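Feker 209 Waffle Towel
Woven at Valtosdale for kitchen and workshop use. Item 728.

The 209 is a flat-selvage towel in a square-cell weave. Cell depth is set on the loom and does not depend on finish.

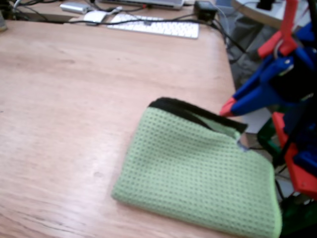 Shrinkage is taken at first wash and is mostly in length. Allow for it when ordering to fit a rail or drawer. The light green waffle folds to a rough rectangle with soft, slightly rounded corners, so stacks should be kept low. Bleach shortens the life of the yarn.

Wash at 139 °F with like colors. No fabric softener - it coats the yarn and slows uptake.

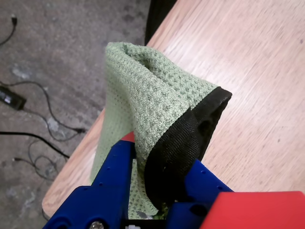

Tumble on low or line dry. Do not iron; pressing flattens the cells until the next wash.

Fabric notes
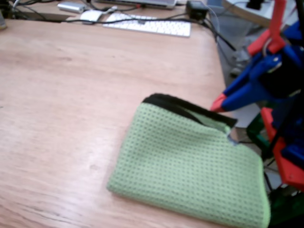 By Noemi Wojcik | Apr 3, 2020

Lint is highest in the first two washes. Run new towels on their own and clear the filter after each load.

Orders ship in cartons of 63. Part cartons are available through Windix - allow extra time in December.
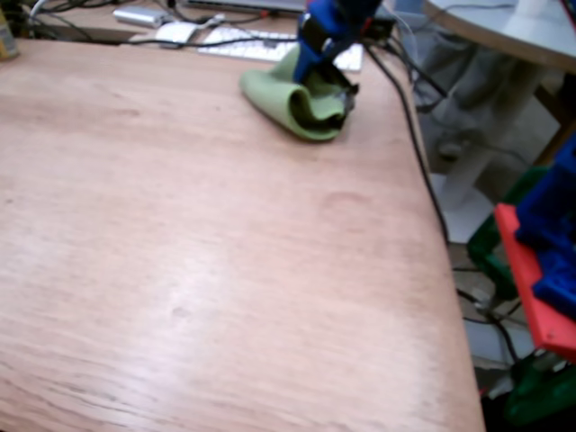
Returns are accepted unwashed, with the carton label. Direct trade questions to Amos Gallagher, Feker sales desk.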